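Against the lidded box

The household storage trade has spent years persuading people that everything they own should go into a rigid box with a clip-on lid. Plundham sells them in 8 sizes, Clornier in rather more, and both print a capacity in litres on the base as though clutter were a liquid. I think the lidded box is the wrong default for anything handled daily, and that a shallow open basket in woven cane, willow or similar does the job better.

The first measure is the number of operations. To put a pair of gloves into a lidded box on a shelf, you pull the box forward, release two clips, lift the lid, find somewhere to set the lid down, drop the gloves in, and reverse the sequence. With an open basket you drop the gloves in. I kept a tally for the month of August of every time someone in our house put something into, or took something out of, the storage in the hall and kitchen. The total came to 683. A step that costs a few seconds is trivial once and significant at that rate, and the practical effect is that people stop taking it. The lid becomes a second surface and things collect on top.

The second measure is geometry. Walls that slope outward give a mouth larger than the floor, so the hand enters at an angle and the knuckles clear the rim. Straight-sided boxes need a near-vertical approach. This matters most at the corners, where small items settle.

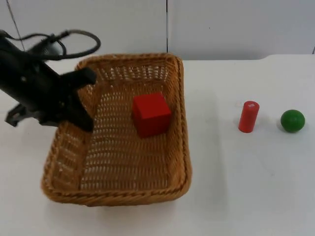
A rectangular plan with rounded corners is the sensible compromise. Round baskets waste shelf area, and square-cornered ones collect crumbs and coins where a cloth will not reach. Rounded corners also suit the material, which does not like being folded sharply. The rim deserves more attention from buyers than it gets. A thick braided edge stiffens the whole opening and gives the fingers something to hold, while a thin bound edge tends to work loose at the corners first.

There are objections. Ziad Fakhoury, who fitted out our kitchen and has strong views about it, holds that an open weave is simply a sieve with ambitions. Rice, seeds and paper clips will go through the gaps. I accept this, and would not store any of them in one. The same gaps let air reach onions and garlic, and they let grit fall through to the shelf, where it can be wiped up. In a sealed box it stays at the bottom until someone washes the box.

Dust is the other complaint. It is a fair one for things left alone for months, such as Christmas linen or spare fuses, and those belong under a lid. Things that are used every day do not sit still long enough to need one.

Depth is where manufacturers go wrong. The Enotitz hall basket is 50 centimetres deep, and by the second week ours had become a shaft with scarves at the top and unknown material beneath. I would limit depth to the length of a hand from wrist to fingertip. Anything deeper stops being a basket for daily use and becomes a bin. D'Souza makes a shallower one with a decent rim, and we now have 3 of them: one for post and keys, one for bread, and one for whatever has been left on the stairs. The last is emptied each evening at nine, and its contents go back to the rooms they came from.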